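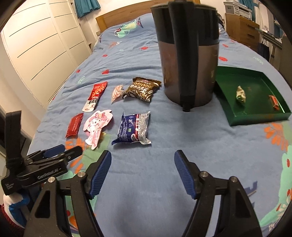

Handheld gripper on a bed with snacks, a tray and an electric kettle.

I've been arguing with people about this for most of a month now, so I might as well write it down and save my voice.

The argument goes like this. If you want to teach a robot to pick things up, you need examples of things getting picked up, and lots of them. You can get those by driving a real arm around from a desk (slow, expensive, and the arm is always in the lab), or you can hand a person a gripper with a camera on it and let them do the grabbing themselves, wherever they happen to be. I'm a big fan of the second way. My friend Viera Sýkora is a big fan of the first way, and she is better at math than I am, so you should weigh that however you like.

What got me going was the Nimri results. For those who missed it, the Nimri group trained two policies with the same network and the same training recipe. One learned from 2000 demos, all recorded on a single lab bench with an arm. The other learned from 395 demos done by hand in people's homes: kitchens, couches, hallway floors, beds. Then they tested both in rooms neither one had seen. The bench policy got 24 percent of its grasps. The home policy got 63. With less than a fifth of the data!

Viera's answer was that the test was tilted. Of course home data wins in homes, she said, try it on the bench. And fine, they did try it on the bench, and the bench policy won there, easily. She sent me that table with the row highlighted in yellow. But I don't want a robot that works on the bench. I've never once needed help on a bench. I need help in the room where the comforter has bunched up and somebody left snacks all over it.

Think about a bed for a second. A bed is a terrible surface. It's soft, so if you push down on a packet it sinks a little and the angle changes. It's covered in pattern, leaves and sprigs and cartoon airplanes, so a camera hunting for edges finds them everywhere. And then the stuff on top of it! A foil wrapper that crinkles and shines has no real shape at all, you grab it and it becomes a different thing. Next to it you might have a tall metal kettle that's stiff and heavy and wants a totally different kind of grip. On the bench, the objects were blocks and cups, and the table was gray. I don't blame the policy for falling apart when it left home.

Now for the part where I have to be fair. Handheld data has a real problem, and the Nimri paper kind of hurries past it. A person's wrist can do things a robot's can't. When I swing a gripper in from the side to get at a small packet, I'm not thinking about joint limits, I'm leaning over with my whole back. An arm bolted to a stand can't lean. So some part of every handheld dataset is motion that no robot can copy, and you have to throw it out or fix it up afterward. Kodex (the filtering code most people in our building use) tosses the bad ones, but it's picky and I think it loses good demos too. I would love to see someone measure that properly. Viera says she'll do it in May if I stop bringing up the 63.

There's also the question of force. A camera sees the fingers close, it doesn't feel how hard. With rubber pads you can get away with a lot, since they give, but a person squeezing a bag of crackers knows to stop before the crunch, and that knowledge doesn't show up in the pixels very well. The Turnness people are putting sensors in the fingertips, and I hope it works out, though the last version I tried made the gripper so heavy my hand cramped up.

Even so, if you gave me money tomorrow I'd spend it on more homes before I spent it on more of anything else. More bedrooms, more bad lighting, more printers sitting on top of dressers. We tried a small run of this ourselves on the Trorkirine project and the thing that helped most was moving to a new room. Fifty more tries in the same spot did almost nothing.

Viera has read a draft of this and wants it on record that our run was too small to say that. She's probably right, and I'm leaving it in.

Posted April 2018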